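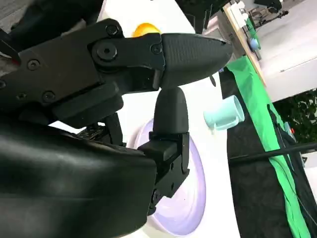 Larmont Finishes First Round of Side-by-Side Gripper Trials

December 2024

This site uses cookies to remember your settings. Accept / Manage

Larmont has wrapped up the first round of its tabletop gripper trials, and we're thrilled to share the early results!

The team compared six two-finger grippers on one arm, running the same Renetti controller throughout. Each gripper worked through 19 household items, among them a plate, a mug and a small ball, and we logged 262 grasps in all. Swapping one gripper for the next took roughly 15 minutes, most of it spent setting the wrist camera straight again.

Fingertips made the biggest difference. Textured tips did very well on thin rims, where smooth ones tended to slide. Smooth tips were better at getting under a mug handle without pushing the mug away, and that surprised quite a few of us. The Hung gripper had the fewest drops on round items. The Jadameck closed more gently and was the favorite for plates.

We also learned that camera placement matters more than we had planned for. With the camera close to the fingers, operators lined up faster but often lost sight of whatever sat behind the linkage. A second mounting position will be tried in round two, along with soft items such as folded cloth.

Full grasp logs and mounting drawings are free on request from the Larmont press desk.

Related items
Renetti controller setup notes
November bench update: wrist cameras
Round two item list

Last updated: two days after release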